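The worktop reset

Clear it first. All of it — kettle, post, the lot. Then wipe, then stand there and look at it for a minute before anything goes back. White surfaces are unforgiving and most of us own 22 things that live by the sink for no good reason.

A tray helps. Bamboo is cheap, light, easy to wipe down, and a shallow rim stops bottles wandering off. Propped against the tiles under a window it takes up next to no room and warms up a cold white wall.

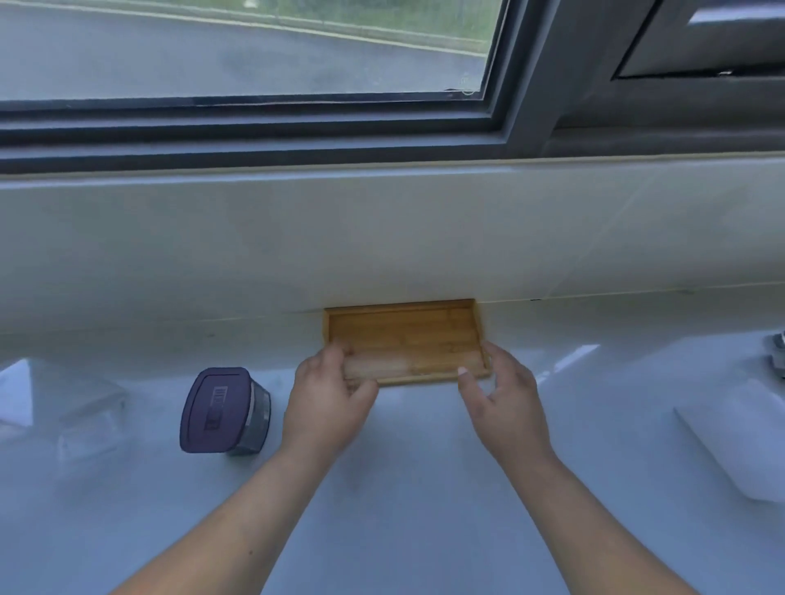 Measure before you buy. Depth of the worktop, height of the sill, gap behind the tap. Stelteck and Prirker both do plain rectangular ones, and Mathur has a deeper version if you want handles. Avoid varnish that feels tacky. Oil it in August when the windows are open, leave overnight.

Next, what earns a place. Keep it to a handful. One pump bottle for soap, one bottle of whatever you reach for daily, one tin or canister that you like the colour of. Purple against white is lovely, we'll say no more. Old cocoa and sweet canisters are perfectly good for teabags or pegs. 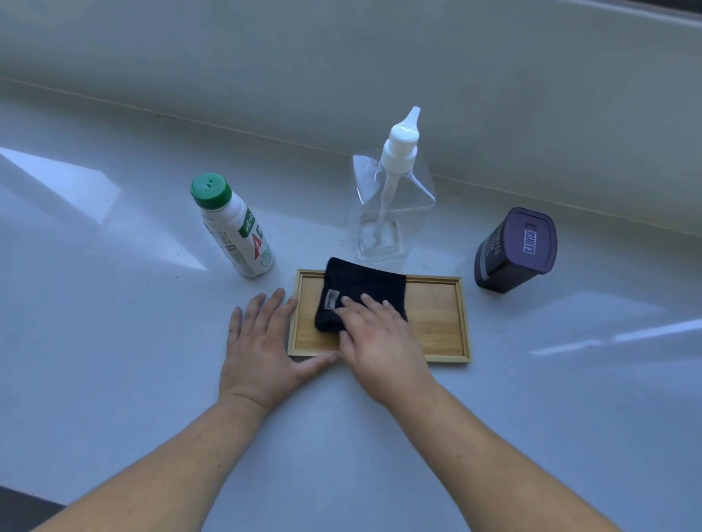

Try things off the tray before you try them on it. Shuffle them about, tall at the back, and take one away if its starting to look like a shop shelf. Clear pump bottles need refilling more often then you'd think, so keep the big refill under the sink. Labels to the wall if they shout.

Then leave it a week. Anything you havent touched goes in a cupboard.

Contact us | © Stilus Magazine | Back to top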